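Open Day Safety Check — Robot Demonstration Area
Trevovier Training Workshop, Baird Building
Date of check: 6 June 2025
Checked by: Kalevi Karppinen
Second check: Ainhoa Casado

1. Entrance and walking route
Floor clear and dry: OK
Exit signs lit: OK
Comment: The second exit is behind the coat rack. Please move the rack before the doors open. Tyyne has the key for the side door.

2. Visitor numbers
Limit of 30 persons in the room: OK
Comment: Cormac Noonan will stand at the door and let in the next group only when the last one has left. School groups come with 2 adults.

3. Visitor line
Yellow tape on floor: NOT OK
Comment: Tape is loose near the window and a child can trip on it. To be replaced today. Small children will want to come closer, so one of us stays at the line all the time.

4. Emergency stop
Button within reach of operator: OK
Button tested with both arms moving: OK
Comment: Tested two times, by me and by Ainhoa. Both arms stopped. The visitors are not allowed to press it, also not for fun.

5. Electrical
Extension leads tested and tagged: OK, except lead 1565
Comment: The tag on lead 1565 can not be read. I have taken the lead out of use and put it in the Eltard cupboard.

6. Demonstration table
Mounting bolts tight: OK
Cables fastened and free from the joints: OK
Objects for the demonstration are blunt and not breakable: SEE COMMENT
Comment: The padlocks are fine. I am less sure about the alarm clock — if it has a glass front, I would prefer a plastic one. Kerttu will look at it. 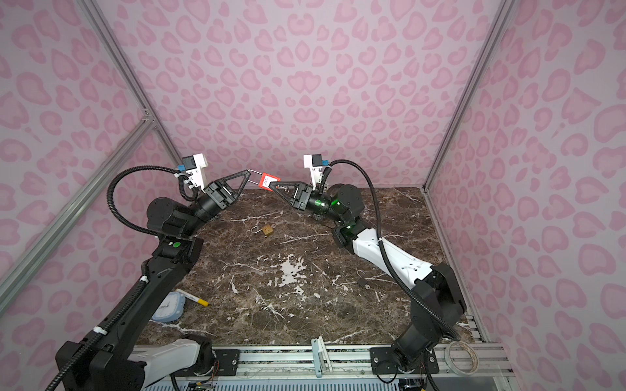 Nobody puts a hand on the table while the arms have power. This is valid for our own people too, also when something has fallen and it would be quick to pick it up. Stop first, then reach in.

7. Operator
Operator named for each session: OK
Comment: Kerttu Lahtinen in the morning, Cormac in the afternoon. The operator does not answer questions during the movement. Ainhoa will do the talking.

8. First aid
Kit complete: NOT OK
Comment: Plasters are missing. Ordered from Gultthorpe, order 1893.

Result: The area may open when items 3 and 8 are closed and the coat rack is moved. Please sign beside each item and bring the sheet back to me.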